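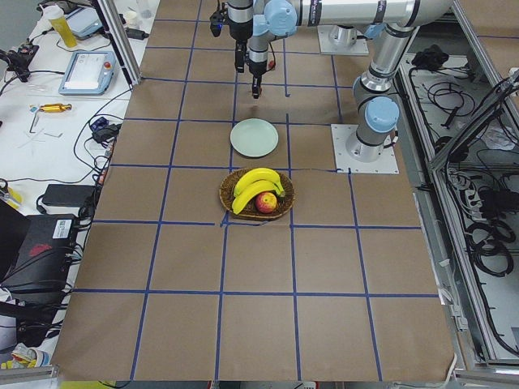 Two-Arm Packing Cells at Trestura: Questions from Staff

What is being automated?

The filling of presentation baskets and plate sets on the Kandmont line. Each cell has two arms working over one shared table. Carton erecting, labeling and pallet work stay manual.

Which items are covered so far?

Whole fruit, shallow baskets and round plates. Bananas and apples are used for most trials. Soft fruit and glass are excluded until the grip force limits have been reviewed.

Why is the test table papered and taped?

The blue tape divides the kraft paper into cells. Operators use them to set out items in a stated position before each run, and trial sheets refer to cells by row and column. The tape does not guide the arms. If a strip lifts or bends, note it on the sheet and carry on. The paper is replaced when torn or marked.

Will packing positions be cut?

No positions are being removed through the end of the trial. Packers assigned to a cell become cell operators at their current grade or above. The staffing plan after the trial has not been set and will be posted in October.

What does a cell operator do?

Sets out items, starts the run, watches for dropped or misplaced pieces, and records the result. One operator covers 2 cells. The operator also inspects every packed basket, as the system does not judge bruising.

Do I need programming experience?

No. Training takes 80 hours, of which 60 are spent at the table. The rest covers the pendant, stop procedure and fault codes. Changes to motion programs are made by Solten technicians only.

Who may use the teach pendant?

Anyone signed off on Module 449. The red button on the pendant is an emergency stop, and any person in the area may press it, trained or not. A stop is logged as an event and is not counted against the operator.

Can I reach onto the table to straighten an item?

Only with both arms stopped and the pendant in your hand. This applies even when one arm is idle.

Does the cell change my output target?

Individual targets are suspended for cell operators. Output is recorded per cell.

Is training available in other languages?

The operator guide is issued in English and Vietnamese. Staff at the Thái building can attend sessions on site; sign up at the shift desk.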